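Cahier d'atelier – 7 juillet 2021

Repris le chapitre de la cabane. Pour mémoire, puisque la moitié du groupe a sauté la séance : c'est une romance d'hiver, format court, elle tient une auberge à Plarnoria, lui revient vendre la maison de sa tante à Druvska, et il n'y a qu'un lit. Il n'y a toujours qu'un lit. J'ai essayé deux lits en avril, les lectrices test ont réagi comme si j'avais tué le chien.

Compteur ce matin : 339 pages, interligne double. La collection Buva accepte les textes courts, et 339 pages n'en sont pas un. J'ai donc passé la matinée à couper. Bilan : 29 pages en moins, dont la scène du marché (jolie, inutile), la deuxième scène du marché (inutile) et un rêve prémonitoire que je préfère ne pas commenter ici.

Mots à surveiller, relevés au stylo rouge :
– « soudain » : à chaque entrée du héros, qui a pourtant une démarche plutôt lourde ;
– « mâchoire » : la sienne se crispe 20 fois avant le premier baiser. Il lui faut un dentiste, ou un autre tic ;
– « malgré elle » : elle sourit malgré elle, rougit malgré elle, ouvre la porte malgré elle. À ce stade, c'est un problème neurologique.

Essai du jour : réécrire la dispute du chapitre 11 du point de vue de l'héroïne seulement. Avant, on changeait de tête à chaque paragraphe, et à la relecture je ne savais plus qui était vexé. Version A au passé simple, version B au présent. La B va plus vite mais on perd l'ironie, tout devient urgent, même la soupe. Je garde la A, avec la dernière réplique de la B. Elle dit « Tu peux garder l'écharpe », il ne répond pas, elle ferme la porte. J'avais prévu 600 mots d'introspection derrière. Rayés. Je les ai collés dans un autre fichier, avec leurs semblables, où ils se tiennent compagnie.

Question restée ouverte depuis la dernière fois : pourquoi est-il parti sans prévenir ? Trois réponses dans le manuscrit selon les chapitres. Chapitre 2, par orgueil. Chapitre 7, pour un poste chez Wang, l'armateur. Chapitre 14, à cause d'une lettre que j'avais complètement oubliée. La lettre est la plus usée des trois, c'est aussi la seule qui me fasse quelque chose. Si je la garde, il faut la semer plus tôt, vers le chapitre 4, quand elle range les affaires de la tante. Et supprimer l'armateur, à qui je m'étais attachée. 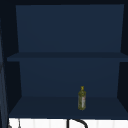
Reste le rythme du milieu. Entre la tempête et le dégel, il se passe quatre jours et, soyons justes, pas grand-chose d'autre. On cuisine, on se frôle, on coupe du bois. J'ai compté les bûches, c'est dire où j'en suis. Piste : faire arriver la sœur un jour plus tôt, en raquettes et de mauvaise humeur. Elle est drôle, elle ne croit pas à l'histoire d'amour, et j'ai besoin de quelqu'un dans ce livre qui soit de mon côté.

À faire pour la prochaine séance :
– semer la lettre, chapitre 4 ;
– revoir l'épilogue (bébé ou pas bébé, le groupe est divisé, moi aussi) ;
– vérifier si on peut voir un phare depuis Druvska, que j'ai placée dans les terres au chapitre 1 ;
– trouver un titre. « Neige sur Plarnoria » sonne comme un bulletin météo ;
– rapporter le roman emprunté sur l'étagère du groupe, lu en une nuit, avec jalousie.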